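Ximena Cuevas
July 22, 2026

1/ A few posts on how we've been gathering hand examples for the Tosberg set. People asked after the last update, so I'm putting it all in one place.

2/ The job is simple to say. A person wears the glove, picks something up, puts it somewhere, and we save how the hand moved. The model learns from those tries. One try is one episode.

3/ We're at 3253 episodes that passed review. 99 more are waiting because their labels don't match the object list. I'd like to clear those before adding new ones.

4/ We did the first 760 indoors, all in one room with one kind of light. The model got good at that room. Yareli Cisneros ran it by a window and it did much worse, so now we also work outside.
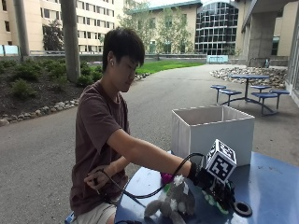
Glove work in the courtyard, with a plush toy on the table and the white bin behind it.

5/ The cube on the glove has printed markers on its faces. That's how we get the position of the hand. If the arm turns so far that the cameras lose the markers, we lose the track and the episode gets thrown out.

6/ Sun is the main problem outdoors. Glare on a marker is as bad as covering it up. We check the track after every short batch – much cheaper than finding out at the end of the day.

7/ Soft toys are harder than boxes. They squash, they sag, and the same toy never sits the same way twice. I want more of them for that reason. Hard objects are already well covered.

8/ Cable rule, since two people asked: keep the slack on your side of the table and hold it with your free hand if you need to. A cable that drags on the object ruins the example.

9/ Please don't redo a clumsy grasp. If you fumble and then recover, keep going and mark it as a recovery. Yareli's tests say we're short on those.

10/ Target for this round is 3290 reviewed episodes, so we're nearly there. The next round starts in November with kitchen objects. Yareli is writing the object list and will take suggestions until the end of this week.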